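Pramus Tabletop Set

README, version 5
Last updated 20 Mar 2026

Pramus is a collection of short recordings of household work done on flat surfaces: clearing, sorting, folding and wiping. The set holds 700 clips from 47 sessions. Most clips run under 30 seconds.

Contents

Each session has its own folder with the clips, a task sheet and a notes file. The task sheet gives the name of the activity and the objects laid out for it. Object names follow the Drunwood list, which keeps to general words such as cup, cloth, tray and box. Surfaces are listed by color and finish only – pale, dark, smooth, patterned.

Plain surfaces are labeled the same way as busy ones. If no household item is in view, the object field reads "none" and the surface field is still filled in.
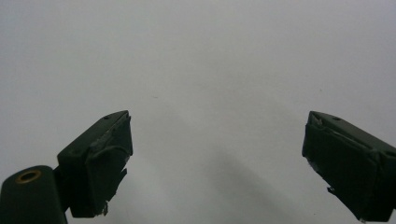 Can clips with no household items be left out of a download?
Set the object filter to exclude "none" before building the file list. The session notes are kept either way.

Known issues

Two folders from the Haretti sessions use an older spelling of the folding task. Cloth and towel were merged in April and some notes files still have both. Lighting labels are missing for the first Carrilho session.

Changes in this version

Duplicate clips removed. Surface labels checked again for the wiping task – the sorting task has not been rechecked.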